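4.3 Loss of force reading during the cube task

The fault was first noticed in March, when the Kaleder cell was running the cube task overnight. In this task the arm picks light wooden cubes from a printed mat and puts them down again at a new place. The Saltamus controller stops the arm when the vertical force at the wrist passes a set limit. In 139 of the 143 runs of the first batch the stop worked as it should. In the other four the gripper pushed a cube into the mat and the controller did not react, although the force limit was clearly passed. The arm went on until the joint torque check in the arm itself ended the motion. One cube was cracked and the fingers had to be aligned again.

At first we suspected the limit value, which had been changed a short time before. We set it back and repeated the batch, but the fault came again. The log files then showed that in each failed run the force value had stayed exactly the same for many control cycles before contact. A real sensor is never so quiet, and even with the arm at rest the last digits move a little. The controller was therefore reading an old value and treating it as a new one. The part of the task where this matters most is the short time after the grasp, when a cube is held just above the mat and the next command may be to go down (Figure 6).

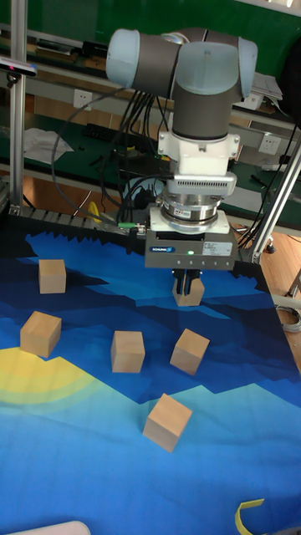

Figure 6. Gripper holding a cube above the mat, with the sensor ring above the gripper body.

Why did the controller not see that the force value was old? The driver sent the last good value again whenever a packet was missing, and it did not mark this value in any way, so the controller had no means to tell the difference.

The missing packets had a simple cause. The driver shared one network port with the logging service, and when a log file was closed the service could block the port for up to 198 ms. Most of these blocks fell in a harmless part of the motion. Only when a block and a downward move came together was the protection lost, and this explains why the fault was rare and why our short tests at Bralimley, made before the cell was moved, did not find it.

We made two changes. Each force value now carries a counter, and the controller stops the arm if the counter has not moved for 20 ms. The logging service was also given its own port. We then repeated the batch with the changed software, and no run ended with an unnoticed contact. The stop by counter was triggered twice, both times before the second port was in use. The same driver is used in the Kandpal cell, where the force limit protects a glass plate, and we have asked for the change to be made there too. We have not yet tested what happens if the counter itself is damaged in transfer, and the joint torque check remains switched on in all cells until this is done.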